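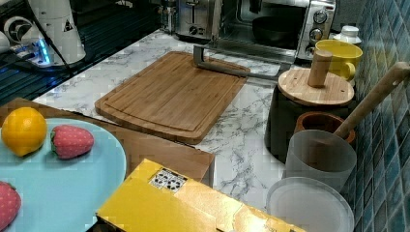
The bamboo board, the yellow mug and the rest of the counter committee.

2 min read

I have been trying to clear the kitchen counter since New Year. The plan was a surface you could roll dough on. I don't roll dough, but I like to keep the option open.

The toaster and the toaster oven are the sticking point. Karim says owning both is like owning a bath and a slightly bigger bath. He's right, and I'm keeping both. The oven can't do a slice of rye without sulking, and the two-slot can't do leftover lasagna at all.

The round pan lives inside the toaster oven, where it takes up no room until you want to use the toaster oven. Then it lives on the stove for a bit.

The canister with the wooden lid was going to go in a cupboard. So was the little terracotta bowl – I bought that for olives, and I think it has held olives twice. Both are still out. I did wipe under them.

The board stays where it is. It has a juice groove all the way around, mostly wasted on toast.

In February I'm doing the drawer with the takeout menus.

Contact: Divya D'Souza | © 2020 | Back to top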